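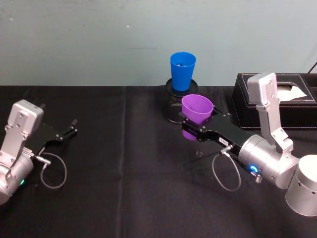
Review: The Wolier Two-Arm Bench Setup, Seen at the Magnusson Open Day

Magnusson opened its workshop to visitors one afternoon in June, and I went mostly to look at the Wolier. It is a pair of small robot arms sold as a bench kit, with two grippers, a controller box and software for teaching the arms by hand. I help choose equipment for a training center, and we have been going back and forth on whether to buy one of these or the single-arm Dritus, which costs less. I had 30 minutes at the bench and then a longer talk with Hortensia Sepúlveda, who was running the demonstrations that day.

What was on show

The task was cup handling. The table had a black cloth over it, with a mesh pencil holder, a tissue box and plastic cups in blue and purple. The arms pick up cups, pass them from one side to the other, and set them down where they are told. When I took my picture the right arm had the purple cup upright in its fingers and the blue one was standing on the pencil holder. A mesh holder is a harder place to put a cup than a flat table, so I was glad they had picked it.

Visitors could ask for a run and watch from behind a line on the floor. I asked for the same run several times, since a demo that works once doesn't tell me much. My notes say 14 runs in total, mine and other people's, with 2 failures. Both times the cup tipped as the fingers let go. Sepúlveda stopped the arm, put the cup back and started over. She didn't make excuses for it, and she told us thin plastic cups are near the low end of what the grip force setting handles well.

Build

The arms are silver and feel solid up close. I was allowed to push on one with the power off and there was very little play in the joints. The grippers are black, with slim parallel fingers. Those fingers are good for getting into tight spots, but I would want wider pads for anything heavy or round. According to Sepúlveda the fingers come off with two screws and you can print your own.

The lights are useful. There is a ring light on the wrist and it glowed blue while I was watching the right arm. You can read it from across the room. The other arm had a small green light lower down, and I had to lean in to notice it.

My main complaint is the cables. Each gripper has a thin gray cable that plugs in on the outside and hangs down in a loop over the table. Nothing snagged during my visit, but in a room full of students something will. The Dritus runs its gripper cable inside the arm, and I'd like to see Wolier do the same. Clips are sold separately - I think they should be in the box.

Teaching it a task

This part went better than I expected. You hold the arm, move it through the job, and press a button at each point you want saved. A visitor ahead of me who said she had never touched a robot got one arm to pick up a cup and move it after one false start. Getting both arms to work together takes longer. You have to tell the software which arm waits for which, and the screen for that is crowded. I gave up on it and let Sepúlveda finish.

The manual on the bench was 56 pages, printed and spiral bound. I read the section on hand-offs while I waited for my turn. It is clear enough, though the drawings are small.

Noise and space

The arms are quiet. We talked over them at a normal volume. The pair does need a fairly deep table, more than I had planned for, and you need free room on both sides for the elbows to swing. Our current benches would be too narrow. Weken, the dealer, sells a matching stand, but there wasn't one at the open day, so I can't say anything about it.

The open day itself

It was well run. Groups were small and the staff answered questions directly, including the one about price. Parking was bad. Get there early if they hold another one, as the line for the bench was around half an hour by mid-afternoon.

Would I buy it?

For a class that wants to teach two-arm work, yes, if you have the table space and are willing to tie down the cables yourself. For plain pick and place, the Dritus does the job for less money. We have asked Weken for a loan unit, and I will update this review after we have had it on our own bench.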